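Gelta Workroom Checklist
Prirkside site, benches and small storage
Completed 15 June 2023

Mark each line OK, Fix or N/A. Put comments under the line they belong to.

1. Floor and walkways
OK. Clear from the door to the sink. The mat by the door has a curled corner, taped down for now. Replace in July.

2. Power strips and cords
Fix. The strip under bench 3 is hanging by its cord. Screw it back to the leg. No damage to the plug or the cord jacket.

3. Bench tops
OK. Wiped down, no chips or raised edges. Bench 2 wobbles a little when leaned on. Tighten the bolts at the next check.

4. Cutting tools
OK. Blades retracted, all knives back in the Huet cabinet. The cabinet key was on its hook. Two blades in the sharps tin; it does not need emptying yet.

5. Divided trays
Fix. Trays are for small supplies only, one kind per compartment, nothing sticking out over the rim.
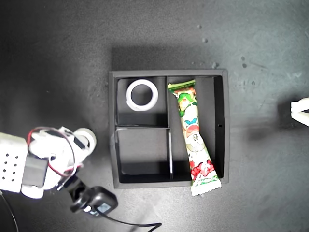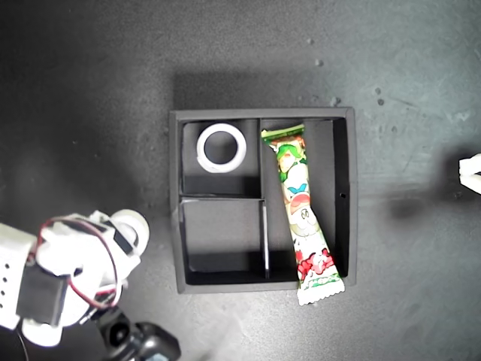 White ring in the upper left compartment: fine where it is. Lower left: empty, fine. Right compartment: snack package lying at a slant, with its lower end out past the rim of the tray. Two problems there. Food is not to be kept with supplies, and anything over the rim gets caught by a sleeve or stops the next tray from stacking. Move snacks to the break room shelf. If something is too long for the tall compartment even when laid straight, it goes in a drawer.

Also check each tray for cracked dividers and sharp corners. None found on this visit.

6. Food and drink
Fix. See item 5. No open cups on the benches. The sign from last year has faded and should be printed again in larger type.

7. Drawers and labels
OK. All drawers close fully. The Tovier drawer units have labels on the front now, which was an open item last time. The bottom drawer on the left unit is heavy. Keep it to 5 boxes at most.

8. First aid box
Fix. Short on small bandages and the eye wash is near its date. Reorder both.

9. Fire extinguisher
OK. Needle in the green, pin in place, nothing stored in front of it.

Open items: 2, 5, 6, 8
To be done within 7 days. The mat and the bench 2 bolts can wait for the July check.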